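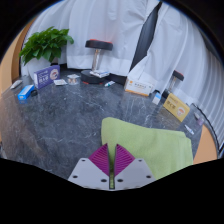 Heike Janssen objected that my last review graded the Vavero on picking things up, and that picking up is the easy third of any chore. Her comment came in November and asked for a test with cloth, thin cardboard and something that has to be put away where a person would put it. I have rerun the whole thing on that basis.

The Vavero is a tabletop arm with a parallel two-finger hand, sold for "light household tasks." It can be taught in two ways: by moving the arm directly, or by doing the job yourself with a hand-held gripper and loading the recordings. I used the second method. It is faster and much easier on the wrists. The software is by Arnell and runs on a separate computer, which is not included and needs a proper graphics card.

Test surface: a marble table with a folded towel, medicine boxes in several sizes, small tubes and vials, a blister pack and a leaflet. Dark stone with white veins is a fair challenge for the cameras, and most of the packaging is small.

Boxes. Best category by a wide margin. From 47 recorded demonstrations, the arm cleared the upright boxes into a tray on 18 of 20 attempts. Both failures were boxes resting against something else. The fingers close on the near edge, the box pivots, and the arm carries on to the tray with nothing in its hand. There is a grip check in the settings menu. It is off by default and should be on.

Tubes and vials. Acceptable. Ribbed pads help here, and I would not go back to the smooth ones. A round vial lying on its side will still roll if the first finger touches early. Success was 14 of 20, with the arm running at 40 percent speed. At full speed I stopped the test.

Flat items. Poor. A blister pack lying flat offers almost no edge, and the arm has to press down and pinch. It managed this 6 times in 20. The leaflet was worse: 2 in 20, both creased beyond refolding. I tried Gaillard replacement pads with a thinner tip, which improved the blister pack slightly and did nothing for paper.

Towel. The arm can lift a folded towel and move it to the other side of the table. The fold usually survives if the grip is taken at the folded edge and usually opens if it is taken at a corner. Folding an open towel is a different matter. One hand is not enough for it, and the two-arm Ullov I borrowed for comparison took so long over each towel that I let it finish a single batch and returned to the Vavero.

Putting away. Heike Janssen was right to ask. The arm places objects where the demonstrations placed them. Move the tray a hand's width and it adapts. Swap the tray for a drawer and it does not. It has no notion that one box belongs with another, and I would not let it sort medicine under any circumstances.

Other notes. The arm is quiet. The base clamp marks soft wood — use a cloth under it. The hand-held gripper is light, but the plates have square corners and I would like them rounded. Recordings load slowly, and the program drops the last one if the cable is pulled early. Replacement pads cost more than they should. Mine have done 300 grips with no visible wear.

As a platform for teaching pick-and-place, the Vavero is good and I am keeping it. As a machine to clear a table before dinner, it takes longer than I do and leaves the paper behind. Next on the list is the same table with the boxes stacked, once Arnell ships the update to the grip check.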